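4. What the Contracts Say About Overtime

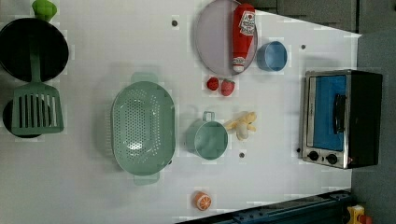

Figure 3. Toy kitchen items on a white tabletop, with a green slotted spatula lying across a black frying pan.

I came into this part of the project with a hunch, and I should own up to it before I show any results. My hunch was that small towns give away more in overtime rules than they do in base pay. Raises get printed in the local paper. Overtime rules sit on page 40 of a contract, written in language that makes my eyes slide right off the page, and very few voters ever go looking for them. If I were on a town council and wanted to keep everyone happy through the next election, that's exactly where I'd put the money.

So I read contracts. A lot of them! The full set is 295 agreements between local governments and the unions that represent their clerks, road crews and parks staff. I left out police and fire, which play by their own rules in most places and deserve a paper to themselves. Of the 295, I could match 86 to a complete set of payroll records, and those 86 are the ones I lean on for the rest of this section.

For each contract I wrote down when overtime kicks in (after eight hours in a day, after 40 in a week, or both), whether sick time counts as time worked, and how much a worker gets for being called in at odd hours. That last item varies more than I ever expected. In Humphreys, a road worker called out at night is paid for four hours even if the job takes 20 minutes. In Skodard it's two hours, and the clock starts when the worker arrives at the garage. Same kind of work, same sort of winter, very different bills.

The sick time question turned out to matter most. In 54 of the 86 matched contracts, a paid sick day counts toward the weekly overtime line. A worker can be out Monday, work the other four days plus a Saturday, and collect time and a half for the Saturday. I don't blame anybody for taking that deal (I would take it too). Still, towns with this rule paid out a larger share of their wages as overtime than towns without it, and the gap held up when I compared only towns of similar size.

Did the generous overtime towns also pay higher base wages? Mostly no. That fits my hunch, but I want to be careful, because it fits another story just as well. A union that can't get a raise out of a broke town may settle for better overtime terms, and the council may be perfectly open about it. Nenier looks like a case of this. Its council minutes from November talk through the trade in plain words, with the cost of each piece read out loud before the vote. Hard to call that hiding anything.

Flarnonska bothers me more. The call-in rule there changed between one contract and the next, the minutes never mention it, and the summary handed to the public covers only the raise. Maybe it was an oversight. I can't tell from paper alone, and I didn't interview anyone for this section.

One more wrinkle before I get to staffing. Overtime is sometimes the cheap choice - a town that pays a few extra hours in a bad winter may be dodging the cost of another full-time hire, with health coverage and a pension attached. My payroll records don't show the hires that never happened, so the totals here shouldn't be read as waste. Section 5 takes a crack at that problem using vacancy postings, with mixed luck.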